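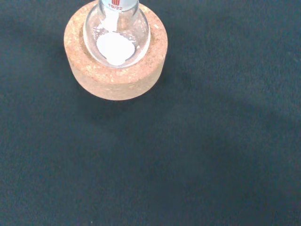
Tromow cork rings, set of three

5 minute read

Print this review | E-mail to a friend

A round-bottom flask is a lovely piece of design with one flaw: it won't stand up. Put it on a bench and it goes for a wander, generally towards the floor. The cure has been the same for generations, a fat doughnut of pressed cork, and I have now owned enough of them to hold opinions.

My old set came with the shed, along with a balance that thinks everything weighs 18 grams. They had gone the colour of strong tea and shed bits whenever you looked at them. Friday's post brought the replacements, a Tromow set from the Renville catalogue. £17 for three pieces of cork, which is a lot of wine if you think about it the other way round.

They are well made, I'll give them that. The grain is mixed, with pale flecks and dark ones, and the top is properly flat. A flask with a 19/22 neck sits down into the hollow as if it had been told to. The small ring is the one I reach for most. The middle one does the 250 ml, and the largest has so far been used to hold up a teapot.

Smell: faint, a bit like a pinboard. It went off after a few days with the window open.

I tried them on bare worktop first and they slid about more than I'd like. On a dark mat they stay put, and clear glass is far easier to find on a tan ring than lying loose on slate grey. My mat is a Kikineck offcut that picks up every speck of dust in the county. I've stopped brushing it.

The grumbles. The rings arrived in a box that could have held a microwave, padded with brown paper. The leaflet, in five languages, explains how to place a flask on a ring. And the sizes aren't marked on the cork, so you tell them apart by squinting. I've pencilled S, M and L underneath, and the M has already rubbed off.

Then there is solvent. Cork drinks it. A spot of acetone went into the side of the large ring and took the pencilled L with it. If you're a messy worker — I am — the Zawadzka rubber rings wipe clean and cost a little less. They are also black, squeaky and have all the charm of a drain fitting. Ya-wen Au, who borrows my shed for her distilling of rose petals, prefers them and tells me so.

I'm keeping the cork. Four stars, and the fifth if they'd print a size on the thing.

Item no. 412 in the current catalogue. Bought with my own money in January.

Contact | Copyright, all reviews remain with their authors | Back to top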